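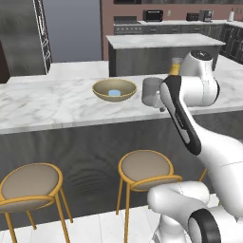
Floltlow Robotics Club – Manipulation Group

14 comments · 37 shares

So I've spent most of September arguing with a mug. A grey, matte, simulated mug, which you'd think would be the easiest thing in the world to pick up, given there's no dishwashing liquid on it and it can't break. Ha.

Some background for anyone who wandered in from the club newsletter. We've got a bit of money to spend on a gripper for our arm, and before we hand it over we wanted to run the candidates in sim first. Bianca Coman set up the kitchen (marble island, fancy gold stools, the lot – far nicer than my kitchen, where the kettle lives on top of the microwave) and I volunteered to do the boring part, running the same task over and over with different hands on the end of the same arm. Pick up the mug, get it over towards the tan bowl, put it down beside the bowl without knocking anything. There's a little light-blue block sitting in the bowl as well, and that one's for the second task, which I'll get to.

The two grippers are the Braltar parallel jaw and the Bravoson three-finger. I did 200 runs of each on the mug, with the start pose jiggled a little every time, and then another 50 of each on the block.

The Braltar first. I love this thing. It's dead simple, open and shut, and the config file is so short I thought I'd downloaded half of it. On the mug it did really well provided the jaws came in square. Come in a few degrees off and the mug would twist as they closed, and then you'd be carrying it on a lean all the way across the counter. Looks like somebody walking home from the pub. The placement was still fine most of the time, but a leaning mug with real tea in it is a burnt foot, so I marked those as fails and Bianca and I had a small disagreement about it in the chat. (I won. She may tell you otherwise in the comments.)

The Bravoson is a different animal. Three fingers wrap around a cylinder beautifully and it centres the mug for you, so the angle of approach hardly mattered. Gorgeous! But the setup took me a whole evening, and the fingers need a lot of clearance. There's a glass container with a bit of yellow at the bottom standing towards the back edge of the island, and I lost a heap of runs to a knuckle clipping it on the way in. I could have shifted the container. Bianca said no shifting the container, real kitchens have stuff in them, and fair enough.

Then the block in the bowl, and this is where it flipped. The bowl's wide and shallow, so I'd assumed either one would cope. The Braltar went straight down, pinched it, came straight up, lovely. The Bravoson kept putting a fingertip on the inside of the bowl before it had hold of anything, and then the whole bowl would go for a skate along the marble. I turned up the friction to see if it helped and it did, but I don't trust it, because I was picking numbers until I liked the answer.

Which brings me to the controller. I'd been using the default position control out of habit, and Magdalini Manolakis (who has been telling me this since last year) finally got me to try Moschos, the compliance layer she's been writing. Same grippers, same task, but the wrist gives a little on contact. The bowl skating nearly stopped. The mug lean got better too, which I hadn't expected. It's slower, and it crashed 2 times on me overnight, once at 3 am with most of a batch unsaved, so save your logs as you go, folks.

If I had to spend the money tonight I'd buy the Braltar and run it with Moschos. Magdalini reckons I should do 1,000 runs before I say that out loud, and she's probably right, but my poor computer already sounds like a leaf blower and my partner has started shutting the study door.

Next up I want to try a wrist camera against the fixed view. The fixed one's great for watching along at home, but when the arm reaches across the island it blocks a fair bit of what's behind it, including part of that flipping glass container. Bianca's working on the camera mount model now. If anyone has a decent mesh for rubber fingertips, please send it my way, mine look like marshmallows.

14 comments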